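Sorting tray (play and tabletop use)

A sorting tray is a shallow, low-walled container used to hold, separate or carry small things: beads, buttons, seeds, screws, game pieces and, very often, toy cars. It is one of the simplest objects in a playroom and one of the most useful. Most are rectangular with rounded corners, and bright single colors are popular, as a small object shows up wonderfully well against them.

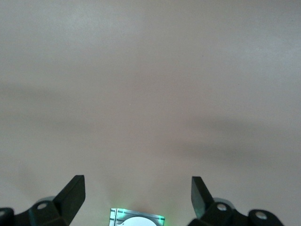
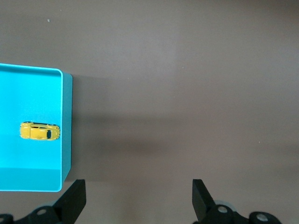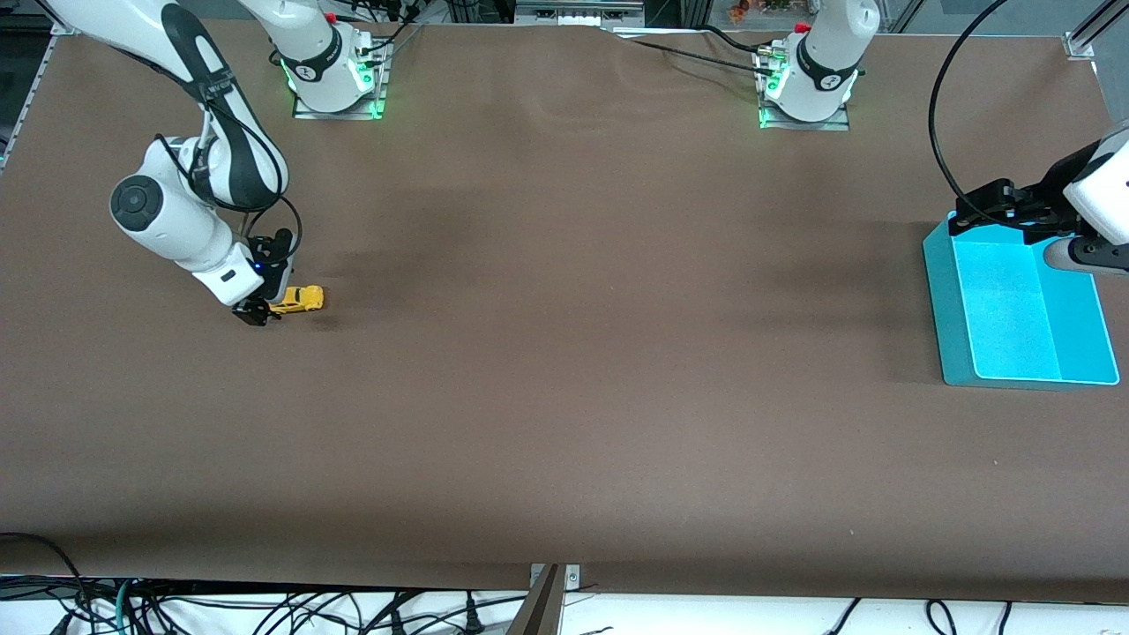
Shape and size

The walls of a play tray are kept low so that a hand can reach in from any side. A wall the height of a toy car's roof will stop the car from rolling out but won't get in the way of small fingers. Rounded inside corners make a bigger difference than people expect. Crumbs and glitter wipe straight out of them, and a marble sent along the wall will sweep round the bend and keep going, a game in itself for a three-year-old.

Plastic is the usual material today. Older trays were made of tin, enameled steel or thin wood, and these are still found in secondhand shops, often with the paint worn through in the middle where everything was dropped. The Ploner tray, a pressed tin model with a rolled edge, is a favorite among collectors. It weighs 670 grams, heavy for its size, and makes a splendid clang when a car is parked in it at speed.

The rim

A plain upright rim gives the most floor space for the size of the tray. A rim that flares outward is easier to grip and easier to pour from, and trays of this sort can be stacked inside one another. The Hiltuvano nesting set takes the idea furthest, with trays that drop so neatly together that a full set takes up hardly more shelf than one.

Use with toy cars

Toy cars and trays have gone together for as long as both have been cheap. The tray serves as garage, ferry, car wash or scrapyard, often all four in one afternoon. Children who have no interest in tidying will happily "park" a whole collection if the tray is called a parking lot. Cars also lie in trays every way up, and part of the fun for many children is setting each one back on its wheels and lining it up with its neighbors.

Sorting by color is the classic first game. One tray is given to each color and the cars are driven home one at a time. Harder versions use type (trucks, vans, racers) or length, and the hardest let the child invent the rule and make the grown-up guess it. The Lindano play guide, a small booklet much loved by its readers, lists 200 games of this kind and needs only 2 trays for any of them.

Table coverings

Brown paper is a fine surface to play on. It protects the table, quiets the wheels and can be drawn on - roads, rivers, a roundabout the size of a dinner plate. Wide rolls are best, as a seam always seems to end up in the middle of the main street. A plain covering also makes small pieces easier to find, yellow ones especially.

Care and storage

Plastic trays need only warm water and dish soap. Scouring pads leave fine scratches that hold dirt, and a soft brush is better for the corners. Strong sun will fade the brighter blues and greens over a few summers. Trays with straight walls are best stored on edge like books, while flared ones can be nested.

Collecting

A small but cheerful collecting scene has grown up around older trays. The Rai collection, made up of 900 trays from kitchens, workshops and nurseries, is arranged by color along one long wall, and the blues alone are worth the trip.

See also: Bead tray; Nesting box; Play mat; Toy garage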